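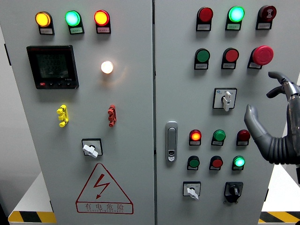
Brodie Pirihi asked at the project review why a school that already gets a monthly electric bill would need a load study at all. The bill gives one total for the whole campus. It does not show when the power is drawn or by which building, and those two points set the scope of this report.

1. Scope
The study covers the Ruddock workshop block: two teaching labs, a wood shop, an office and a compressor room. Readings were taken through March. The main gym and the kitchen are fed separately and were left out.

2. Method
Line current was logged on all three phases with clamp sensors and a Kolteck logger. The logger stored a value at a fixed interval and was emptied by hand once a week. After bad rows were removed, 3,446 rows remained. Most of the bad rows came from one clamp that had not closed fully on phase B - it was reseated and the affected period was dropped, not estimated.

Power was calculated from current and nominal voltage with a fixed power factor. This is the weakest step in the method.

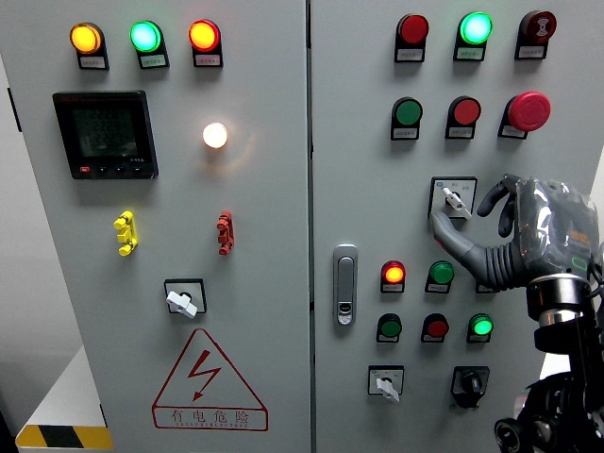 According to Saskia McAlister, a fixed power factor makes the compressor look larger than it is at light load, and the error should be stated next to every figure that depends on it. We agree, and the compressor results below are given as current only.

3. Results
Peak current on the block feeder was 82 A, on phase A. Phase C never went above 60 A. The single-phase outlets in both labs are on phase A, along with the office heater, and this explains most of the gap.

Night load was higher than expected. With all rooms locked, the block still drew a steady current until morning. Switching circuits off one at a time traced it to the dust collector controls, two drink coolers and the Flalberg air dryer, which runs whether or not the compressor does.

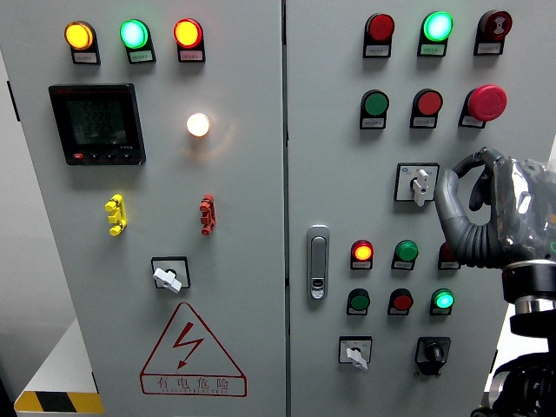 Figure 3. Control cabinet doors with pilot lights and digital meter.

4. Recommendations
Move the east lab outlets from phase A to phase C. Zeyu Ye priced the parts at under $500, without labor. Put the air dryer on the same timer as the compressor.

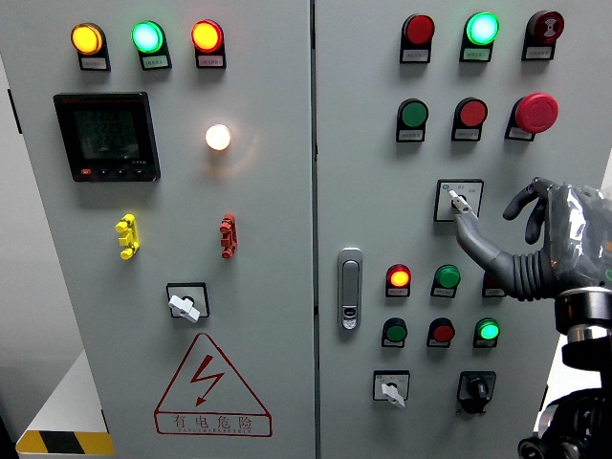

The timer change should come first. It needs no rewiring and can be checked with the logger in a single week. The phase change has to wait for summer, when the labs are closed and the feeder can be shut down.

5. Limits
One month of data says nothing about cooling load. Voltage was not logged.

Submitted April 24, 2021
Maxine Ormsby, Ebony Wihongi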